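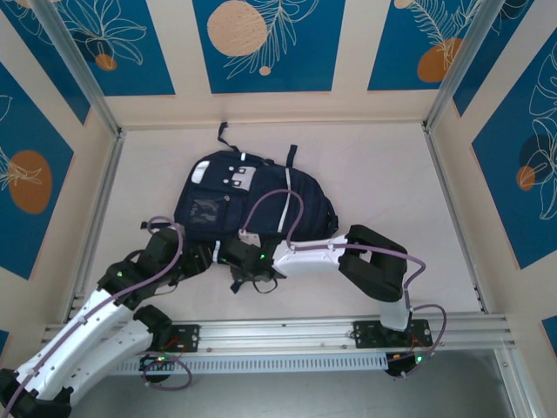
講義ノート 第3回「かばんを読む」
文・ユライ・ソコル(生活道具論 担当)
1月配布分 教室で配ったものに少し書き足しました

前回の宿題、みなさん出してくれてありがとうございました。「自分のかばんを平らに寝かせて、外側だけを書く」という、やってみると意外と手が止まる課題です。中身の話を始めてしまった人がけっこういて、気持ちはよくわかります(私も最初の年はレシートの話ばかり書いていました)。でも今回は外側です。開けません!

冒頭の紺色のリュックを今日の教材にします。手元にノートを置いて、まず1分眺めてから先を読んでください。

1 寝かせると何が変わるか

リュックという道具は、背負われているときと、床に寝かされているときとで、まるで別の顔になります。背負っているときは背中側が主役で、本人には前面がほとんど見えません。逆に寝かせて前面を上にすると、作り手が他人に見せようとした面がこちらを向くわけです。電車で後ろに立った人が見ている面、と言えばいいでしょうか。

私はかばんを調べるとき、必ず一度は床に寝かせます。フックに吊るすと重みで形が縦に伸びてしまって、丸みがわからなくなるんですね。このリュックだと輪郭はおおよそ楕円です。宿題で「四角い」と書いた人は、もう一度自分のかばんを寝かせて、角のところを指でなぞってみてください。四角いと思い込んでいただけで、角がだいぶ丸い、ということがよくあります。

2 ひもの話(長くなります)

すみません、ここが一番好きなところなので長いです。

かばんのひもには、人の体に触れるひもと、手で一瞬つかむひもと、長さを調節したあとに余るひもがあります。本で最初に習うのは肩ひもですが、私が気にしているのは残りのほうです。

てっぺんの持ち手から。このリュックだと細くて暗い色の輪が上に突き出しています。椅子の背に掛ける、玄関で持ち上げる、棚から引っぱり出す、と出番がとても多いのに、店では誰も試さない部分です。宿題ではここに触れた人がほとんどいませんでした。自分のものを見るときは、輪に指が何本入るか、縫い付けの根元がどう始末されているかまで書いてください。細い持ち手は軽くて邪魔になりませんが、荷物が重い日は指に食い込みます。

それから余ったひも。リュックの左側に、暗い色のひもの先が床の上へ伸びていますね。下のほうにも一本垂れて、くるっと丸まっています。以前グリミッツの修理工房に通っていたころ、持ち込まれるかばんで、ひもの端が自転車や椅子の脚に絡んだという話を何度も聞きました。工房の人たちは端を巻いて小さなゴム輪で留めていて、見た目はちょっと野暮ったいのですが、よくできた工夫だと思います。私も真似しています(ゴム輪はすぐなくします)。

ついでに整理の実習用に、手順も書いておきます。

平らなところに寝かせ、ひもを全部外側へ引き出す。
ねじれを直す。直してから長さを決める。
余りは外から内へ巻き、留める。
最後に持ち手をつかんで持ち上げ、何かがぶらんと落ちてこないか見る。

3 前面の部品を読む

前面の左上寄りに、小さな白い四角があります。私はノートに「白い四角、左上」とだけ書きました。名札なのか飾りなのか、見ただけで決めないこと。ここは採点でも見ます。「ロゴ」と書きたくなったら、文字が読めたのかどうかを自分に聞いてください。

その横に、薄い灰色の四角いタブがふたつ並んでいて、暗い色の細い穴が開いています。バックルのタブですね。紺の地に薄い灰色ですから、遠くからでも目が行きます。さて、こういう部品は何のためにあるのか。何かを通すのか、留めるのか、それともほぼ装飾なのか。答えは配りませんので、班で話してみてください。去年のロトモント分校のクラスではここで授業が半分終わってしまいました。楽しかったですけれど!

右側には白い反射材の細い線が縦に一本。夜道用の工夫としてはおなじみですが、位置と向きをちゃんと書いた人は少なかったです。縦なのか横なのか、端なのか真ん中なのか。背負った人を後ろから照らしたらどう見えるか、そこまで想像できたら満点です。

4 窓つきのポケット

タブの下の前ポケットには、半分透けた窓がついています。中に灰色と黒のまだらの、迷彩のような模様が見えます。

透ける窓というのは面白い仕掛けで、開けなくても中の様子が少しわかってしまう。便利だと感じる人と、落ち着かないと感じる人に、きれいに分かれます。宿題のアンケート欄でも両方の意見がありました。私はどちらかというと落ち着かない派です(中がいつも散らかっているので)。ただ、窓越しに模様が見えるだけで前面の印象がずいぶん変わるのは確かで、無地の紺だけだったらもっと静かなかばんに見えたはずです。

模様が布なのか、中の品物なのか、ここも急いで決めないでください。「見えるもの」と「そうだと思うもの」を別の行に書く、というノートの約束を思い出しましょう。

5 次回までに

自分のかばん、または家族のかばんをひとつ借りて、今日と同じ順番で書いてきてください。輪郭、ひも、前面の部品、ポケットの順です。字数は900字まで。図を描く人は上下左右がわかるように矢印を入れること。絵の上手下手は見ません。

参考にしたい人は、307号室の棚に「ババエイかばん帖」の写しを置いてあります。持ち出すときは貸出ノートに名前を。前半の帆布の章はとばしてもかまいませんが、留め具の章はぜひ読んでください。古い部品の名前がたくさん出てきて、私は毎年ここで読みふけってしまい、準備が遅れます。

次回はポケットの数え方と、ファスナーの引き手の話をします。引き手のとれたファスナーをお持ちの方、捨てずに持ってきてください。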